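Friction: Why Things Stay Put and Why They Slide

Friction is a force between two surfaces that touch. It acts against sliding. Without it, a shoe could not push against a sidewalk and a pencil would not leave a mark on paper.

Even a surface that feels smooth has tiny bumps. When two surfaces press together, the bumps catch on each other and the materials stick slightly.
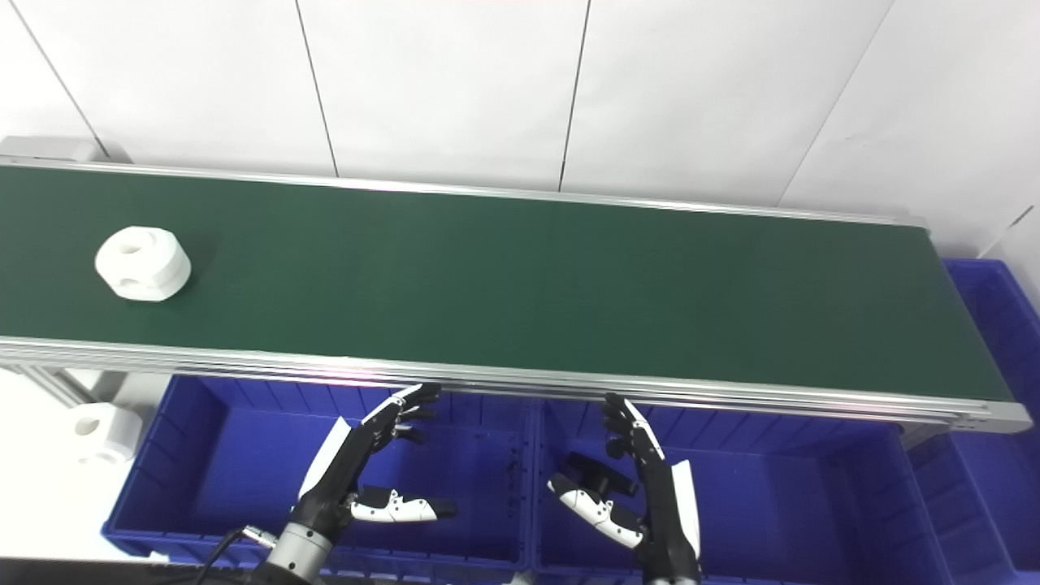
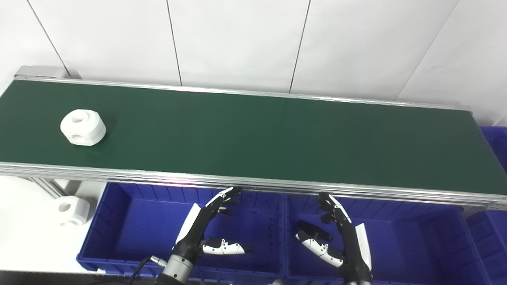
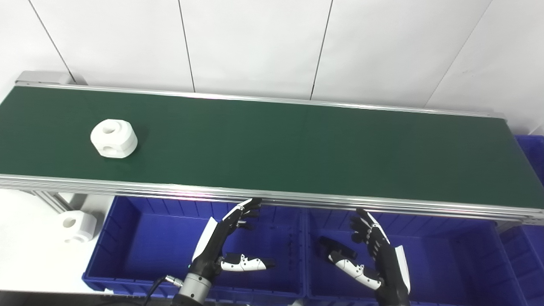 A white plastic part on a green conveyor belt.

Farzana Kanagaratnam asks whether a heavy box has more friction than a light one, even when both boxes are made of the same cardboard. It does. A heavier box presses harder on the floor, and friction grows with the pressing force. If the box becomes twice as heavy, the friction on it also becomes twice as large.

Two kinds of friction

Static friction acts on an object that is not sliding. It matches the push, up to a limit. Push a box gently and it stays where it is. Push past the limit and the box begins to slide.

Sliding friction acts once the object is moving across a surface. It is usually weaker than the static limit. This is why a heavy box is hard to start and easier to keep going.

Changing the amount

Oil or water between two surfaces keeps the bumps apart and lowers friction. Sand on an icy path raises it. Rubber grips most dry floors well, so it is used for the soles of shoes.

Try it

You need a flat board, a coin, an eraser and a ruler.

1. Lay the board on a table. Put the coin and the eraser side by side near one end.
2. Lift that end slowly.
3. Stop when one object slides. Measure the height of the raised end and write it down.
4. Keep lifting until the other object slides. Measure again.

The object that slides at the greater height has more static friction for its weight. Repeat the test with a sheet of paper taped over the board and compare the heights.

Words to know

Force: a push or a pull.
Surface: the outside of an object.
Lubricant: a material, such as oil, that lowers friction.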